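Ticket 2945, Sulthorpe workshop
Opened by: Lenuța Bucur
Subject: Cards slumping in the holder

Hello dear, sorry to bother you again about the bench! The cards in the dark holder keep leaning over whenever I go looking for one, and I've already tried taking 30 or so out.

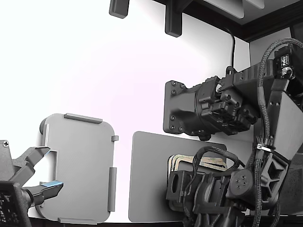 Card holder on the bench, with gray panel behind.

Reply from Lenuța Filip, 5/1/25
Thank you for writing, and it's no bother at all (I do love a tidy bench). Could you slip a folded piece of stiff card in at the back and let me know how it goes? If they still slump, I'll bring over a deeper holder and we'll try that. Leaving this open for now.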